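# Inside the old Dell

Every spring I clear out whatever has piled up under the desk, and this year it was the desktop's turn. I've had that black tower in my life for so long that I'd stopped seeing it. It hummed, it held up a stack of envelopes, and now and then I put my coffee on it (I know, I know). Then Seo-ah Jeon, who I trade parts with, asked if I had anything she could use for her beginners' repair evening in August, and I said sure, let me open it up and see what's in there!

So here's a lot more talk than you probably need. If you've never had the side off a computer, I promise it's friendlier than it looks. Most of it is plugs and latches.

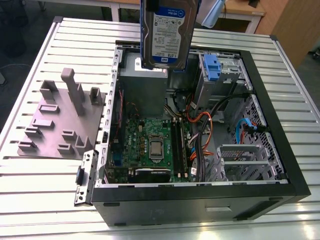 *The tower on its side with the panel off, and the WD Blue hanging over it. 1.0TB, says so right on the label!*

I remember when one terabyte felt like a ridiculous amount of room. Mine would fill up with photos anyway, and at one point I had 1,548 pictures of the same vacation on it, mostly of a lake. They've all been copied over to a new drive now. I checked 3 times, and then Seo-ah made me check again.

The slatted aluminum table is my favorite place to do this kind of job, by the way. Screws do like to roll into the grooves, but at least they stay put once they're in there, which is a big improvement on my kitchen floor.

A few words on the parts, for anyone who's planning to do the same thing with their own. The power supply is the plain gray box, and it's the piece I'd leave closed no matter how curious you get. The board underneath has DELL printed on it in white letters, in case you forget whose machine you bought. And that shiny square in the middle is the processor, which is a lot smaller than people expect when they've only ever seen it with a heatsink on top. Whenever I do one of these I take a picture of the cables on my phone before I unplug anything. The blue loop near the side is a SATA cable, and those come off with a gentle straight pull. Don't wiggle them, they hate it.

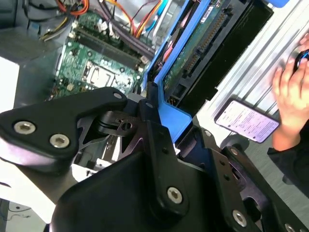

What I really like about this case is the blue plastic. Somebody at some point decided that the bits you're meant to grab should be bright blue, and bless them for it. The drive caddy is blue, so you go straight to it without reading a manual. I've had cases where the drive was held in with tiny screws you could only reach by feel, and I said things I won't repeat on a page my aunt reads.

The memory is going to Seo-ah, and she wants the case too. The drive I'm keeping, partly for backups and partly out of sentiment. The graphics card will probably go in the drawer with the other one, where it can wait for a project I haven't thought of yet.

Next up is the printer, and I'm not looking forward to that one at all. If you have a tip for getting old toner out of a carpet, please write to me before I start!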